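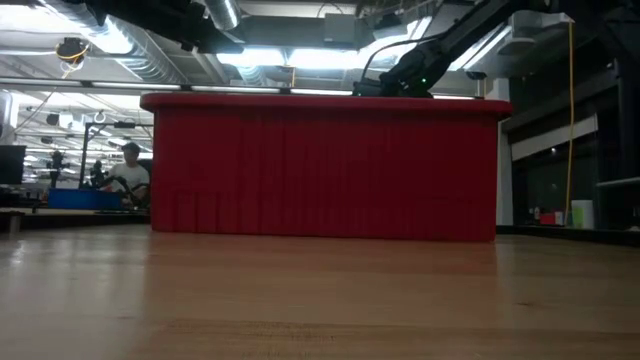 I have a new job, sort of. Since April I've been spending my afternoons teaching two robot arms to take things out of a bin, and several of you have asked what I do all day, so I'm going to try to answer that without sounding like a brochure.

The short version is that I drive. There's a pair of small lightweight arms with handles on them, I hold one in each hand, and whatever I do with those, the big black arms on the other side of the table do too. I reach, they reach. I squeeze, they pinch. Every joint angle and every camera view gets saved while I'm at it, and at the end of the day it all goes off to the training people, who feed it to a model in the hope that the arms will eventually do the same thing with me standing somewhere else holding a coffee.

One run through the task is an episode. The target for this project (it's called Skurnereck, please don't ask me why, it was called that when I got there) is 200 good episodes per task per person, and the word "good" is carrying a lot of weight in that sentence!

My first week was awful. I thought I'd be a natural at it because I play a lot of games and I can parallel park anything. Nope. The thing that got me was the rim of the bin. You come in from above, you think you've got loads of room, and then the wrist, which is a much fatter piece of hardware than you picture when you're looking at the fingertips, bumps the edge and the whole bin slides. The tabletop is smooth too, so it really goes. Then you have to stop, shove the bin back to where it belongs, bring both arms home and start again. I did that so many times on day one that I started dreaming about it.

Rania Berrada got me through it. She trained me, and she's been doing this since the lab was over in Ilthorpe and had a grand total of 2 stations. Her advice was to quit looking at the gripper. Look at the thing you want, she said, and let your hands sort out the rest, same as picking up a glass of water. I thought that was a bit mystical until I tried it. My next few episodes were nearly twice as fast and I stopped whacking the rim. Well, I whacked it less.

Other stuff I've picked up, in no order at all:

Slow is fine but stopping is bad. If I freeze in midair to think, the model learns that freezing in midair is part of the job. There's apparently an older version that would go up to a bin and just hover over it for a few seconds every single time, and everybody in the building knew whose fault it was because he used to hover exactly like that while he made up his mind. So now I do my thinking before I hit the pedal.

Mistakes are allowed, up to a point. If I drop something and calmly pick it up again, we keep the episode, and the training people are even pleased about it. They want the arms to see what recovering looks like. If I drop something, say a bad word, wave both arms around and then pick it up, we don't keep that one.

You need to use both hands. This was hard for me! I'm very right-handed and for days my left arm just sort of hung there above its half of the bin like a bored heron. Rania would walk past and say "left," nothing else, and keep walking. What works for me is giving the left a job, like nudging things toward the middle so the right can get at them. Anything lying flat against the wall of the bin is a misery to pick up with one arm and pretty easy with two.

Corners are the worst. I don't have a tip for corners. If you have one, the comments are open.

The other thing people ask is whether it's lonely, and it isn't at all. It's a big bright space with ducts and lights all over the ceiling, and there are other people on other stations doing their own tasks. You get used to the sound of it, a lot of little whirrs and clunks and once in a while somebody groaning. I wear headphones for maybe half of a shift. I've been through the whole Jitpraphai back catalog (a podcast about ferry disasters, very soothing, I can't explain it) and I'm now taking suggestions.

It is more tiring than it sounds, though. The arms you hold weigh next to nothing but you've got your elbows up for ages, and by four in the afternoon my shoulders are done. I've bought one of those spiky foam rollers. I also lowered my stool, which helped more than the roller did and cost nothing, so do that first if you ever end up in this line of work.

As for how I'm getting on, my all-time count is 547 episodes kept across all my tasks. Rania's is 1,719. She says she doesn't keep track, but she knew the number right away when I asked her, so draw your own conclusions.

And last week I finally got to see the trained version run! They loaded up a model made partly from my episodes, put a few objects in the bin, and told me to take my hands off everything. It was the strangest feeling. The right arm came down over the rim with this small sideways tilt of the wrist, and I knew that tilt, because I do it, I started doing it in my second week to keep from hitting the edge. It got the first object, and the second. On the third it closed its fingers on thin air, lifted that up very carefully, carried it across the table and put it down. Everyone clapped anyway.

So that goes back in the pile for more practice, and I've been asked to do another batch with everything shoved into the corners. Of course I have.

Next month there's talk of moving me to the Clarnoritz task, which is folding, and I've seen the grown adults who do folding come out of there at the end of the day looking like they've been in a fight with a bedsheet. I'll report back. In the meantime, podcast suggestions please, nothing with murders in it, and if anyone local wants a barely used spiky foam roller, it's yours.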